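Section 4: Fitting and aligning the forward camera

This section covers mounting the Gotine forward camera on the car, running the cable, and setting the horizon and lane marks in the logger. It assumes you have already flashed the Simus board (Section 2) and printed the bracket (Section 3). If your bracket came off the shared printer at the Fidurham workshop before 05/02/2024, check the hinge slot. The older file has a narrower slot and the thumbscrew will bind.

The logger records and labels only. It has no connection to steering, brakes or throttle, and the build should stay that way on any registered car.

You will need:
Printed bracket and thumbscrew
Camera module with wide lens
40 mm suction mount
3 m USB cable
Isopropyl alcohol and a lint-free cloth
Laptop with the Mahlangu viewer installed

4.1 Mounting the camera

1. Park on level ground with the handbrake on and the engine off.
2. Clean the inside of the windscreen behind the mirror. Let it dry fully.
3. Press the suction mount onto the glass and close the lever. Leave it for 20 minutes before hanging any weight on it.
4. Slide the bracket onto the mount and tighten the thumbscrew by hand. Pliers will crack the print.
5. Run the cable along the headliner and down the passenger side pillar trim. Keep it behind or clear of any airbag, following your car's service manual.

CAUTION: The camera must not block the driver's view. Check the rules in your state or territory before you drive with it fitted.

4.2 Setting the angle

1. Connect the laptop and open the live view.
2. Tilt the camera until the horizon sits near the middle of the picture and a strip of bonnet shows along the bottom. The bonnet is used later as the fixed reference, so don't tilt it out of view.
3. Turn the lens ring until distant poles and signs look sharp, then lock the ring.
4. Save the position as "home".

Note: The wide lens leaves black curves at the top and bottom. Leave them in the recording. The viewer masks them when it loads the calibration file, and cropping by hand will shift every mark you make afterwards.
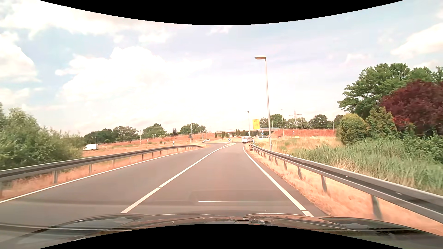
4.3 Marking the lane lines

Calibration is done on a saved still with the car parked. Choose one from a sealed road with clear paint on both sides, taken before a bend or junction so there is a decent length of line to work with.

1. Open the still and select Mark Lines.
2. Click along the centre line, starting at the bonnet and working away from the car. Carry straight across any short break in the paint.
3. Do the same for each edge line. Stop where the line meets the junction.
4. Check that no points have landed on a guardrail. The lighter edges of a rail can pass for paint at low resolution.
5. Select Fit. If the residual is over 20, delete the farthest points and fit again.

Note: Thin bright streaks low in the picture, near the bonnet, are usually reflected light. Mark them as Ignore. Gerrit Tshabalala's build uses a felt strip on top of the dash, and it cut down most of his.

4.4 Exposure

Bright cloud will push the automatic exposure about. Set the metering zone to the lower half so the road decides the level. White cloud will clip, and that doesn't affect the line fit. If dark cars at a distance turn into solid blobs, raise the exposure one step and save again.

Questions about the bracket go to Naledi Mkhize, and viewer faults to Ok-hee Maeng. Attach the calibration file and the still you marked.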